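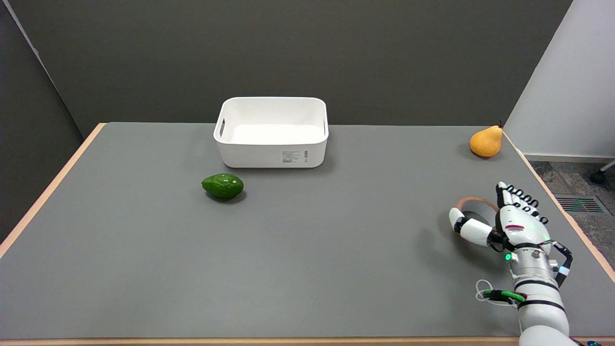
White bin at the back, avocado in front of it, pear off in the corner.

Setting up a table for pick-and-place at home

Start with the table. A plain gray top is easier on the camera than bare wood grain, and a dark wall behind it keeps the background quiet. Ours at the Gudley workshop has a raised strip of floor tape underneath, so the legs go back to the same spot after sweeping.

Use a bin with straight sides and an open top. Push it toward the back and leave the front clear for the arm to swing. Peel the store label if it throws glare. We left ours on.

Fruit makes good practice. An avocado lies on its side and takes a firm grip. A pear is harder - the neck is narrow and the base rolls. Put one close and one far, and change the spots every 11 tries.

Cables need slack at the wrist. Leave a loop big enough that the hand can turn all the way without pulling. Marcus Schumacher ties his down at the elbow only, with soft hook-and-loop strips. Zip ties pinched the jacket on my first arm and I replaced 6 feet of cable.

Run the first pass at low speed with one hand on the stop switch. Wipe the fingertips with a damp cloth after each session, and let them dry before you power up again. Bruised avocados go in the freezer for smoothies.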